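Handheld grippers get a kitchen workout in Prindeck trial

August 27, 2021

I've been following the Sendero project since it was a couple of people and a box of spare parts, so I was pretty chuffed to see their first proper results go up this week. Short version - they've been teaching a robot arm to sort cutlery without anyone ever driving the robot arm.

The usual way to do this is teleoperation. Someone sits at a set of controls, the robot copies them, and you record the lot. It works, but it's slow and you're stuck wherever the robot is bolted down. The Sendero crew, who work out of a shared lab in Prindeck, went the other way. They built a gripper you hold in your own hand, put a camera on it, and took it into ordinary homes. You pick things up with the gripper, the camera records what the gripper sees, and the software (they call it Kaijage) works out how the hand was moving from the video.

I had a go with an early version and it's a funny feeling. You squeeze, the fingers close, and for the first little while you're as clumsy as a toddler. Then something clicks and you stop thinking about it!

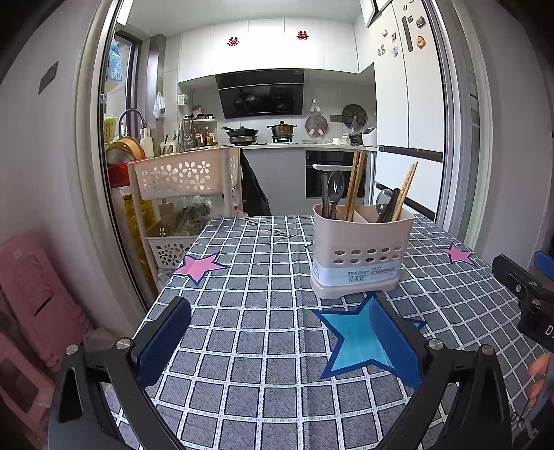
The trial itself ran in 41 homes, and each one got 3 sessions of 30 minutes. People were asked to leave their kitchens and dining tables alone beforehand, so what got recorded was whatever was lying around that day. The team tells me that was the bit they argued over most. Half of them wanted a tidy bench and a plain backdrop, and the other half reckoned a tidy bench would teach the robot about tidy benches and not much else.

The messy side won, and I'm glad it did. When they trained one version on lab recordings and another on the home recordings, then tried both on a real arm in a kitchen neither had seen, the home version came out well ahead. It was better at finding a free handle in a bunch of utensils, and it didn't get thrown so easily by a patterned surface or odd lighting. The lab version did fine on the lab table and got lost pretty much everywhere else.

There are some catches. Thin things standing close together are still a headache, and the arm will happily grab two when you wanted one. Anything see-through or very shiny gives the tracking grief as well. And the arm is slow - I watched it put away a handful of spoons and had time to finish my coffee.

Clekix, the small outfit that makes the finger pads, is already working on a softer set with more grip at the tips, which should help with the double grabs. The team also wants to try drawers next, and lids after that. They're hoping to put the recordings up for other groups to use once the people who took part have had a chance to look through their own footage and pull out anything they'd like kept private.

I've asked if I can borrow one of the new grippers for a weekend. No answer yet, but I'll post here if they say yes.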